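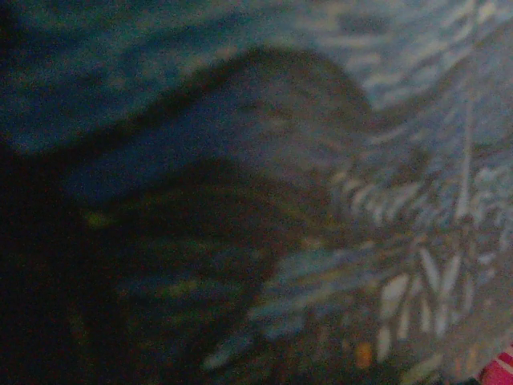 Wrist view, fingertip over the blue patterned cloth. Dim light, lots of grain.

Semmont wrist-view grasp refinement, used on our fabric bench
3.5 out of 5

Quick one, been meaning to write this up since October. We run the Kanance gripper and wanted something better for cloth than the overhead camera alone. Semmont is the method from the Pärn paper: overhead picks the target, then the wrist camera takes over for the last stretch and corrects the approach. Code is free. Docs are thin.

Setup. An afternoon, most of it calibration. The Brurnuvden driver needed a patch, see the issues page. Retraining on our own cloth took 11 hours on one card, no crashes.

Results. We did 1000 grasps, same cloths, same lighting schedule. Misses on patterned fabric dropped by 42 percent against overhead only. Plain fabric, hardly any change. Didn't expect that, the paper has it the other way round. My guess is the close view needs something to hold onto, and even when leaf shapes and petals go to smears there's still enough contrast to track. A plain gray sheet at that range gives you noise and more noise.

What I like: it copes with blur. The paper trains on degraded frames on purpose and it shows. Dim bench, finger filling half the view, still gives a usable correction. Also fast, no waiting around between steps.

What I dont like: dark cloth under a dark finger. Finger and shadow run together and the edge estimate wanders. We lowered the confidence cutoff, helped a bit, then it started grabbing at folds that weren't there. Back to default. And the logging is bad, 2 files per grasp with no shared ID, so matching them up is a chore. Wrote a script for it.

Would I use it again, yes for prints and stripes. For solid dark stuff keep the overhead camera in charge or add a light at the wrist. Havent tried the light yet, parts come Tuesday.

Will update the score if the next release fixes the loging.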